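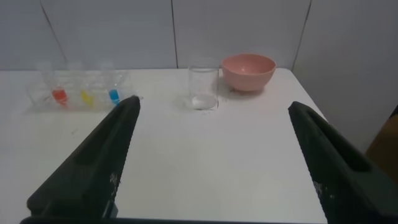

Nukura Color Mixing Set, reviewed after one school term

I bought the Nukura set in August for a kids' science table that I run with Anju Pathak. We used it for most of the fall with children between five and nine, so this is a review of how it held up and not a first impression.

What you get is a clear plastic holder with separate compartments, small clear cups that stand in it, and a booklet. Food coloring isn't included. Neither is a mixing vessel, and you will want one. We use a plain glass beaker we already had, and a plastic bowl for dumping out finished mixes.

The holder is the best part. Cups stay upright when someone bumps the table, and the children can see the color from the side without picking anything up. Before this we used paper cups on a tray and lost at least one per session. The drawback of clear plastic is that it's hard to see on a white table. If yours is white, put a sheet of dark paper underneath or somebody will set an elbow on it.

The cups are fine. They rinse clean if you do it the same day. Red left in overnight gave us a faint pink tint that took a soak in baking soda to remove. They scratch if you use a scouring pad. I would also have liked a fill line, as children pour to the rim if there's nothing to stop them. I tell ours to cover the bottom of the cup and no more, and that is plenty for mixing.
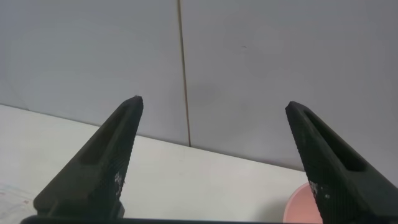 The booklet is weak. It has 8 activities, and several are the same activity with different colors. The one on making green is worth doing. The one on making brown doesn't need instructions. Anju rewrote the whole thing on one page and we have used hers ever since.

I had one problem with the order. A cup arrived cracked, and I wrote to Nukura through their contact form. Stavros Vidmar from their support desk answered the next day and sent a replacement without asking for the broken one back. It took nearly two weeks to come, but it came.

The Dikari set is the other one people ask me about. It's cheaper and the cups are bigger, but they stand loose in a box lid. For older kids that would be all right. For five-year-olds I'd pay the difference for the holder.

Four stars out of five. I'd buy the holder and cups again, and skip the booklet if they sold it separately — they don't.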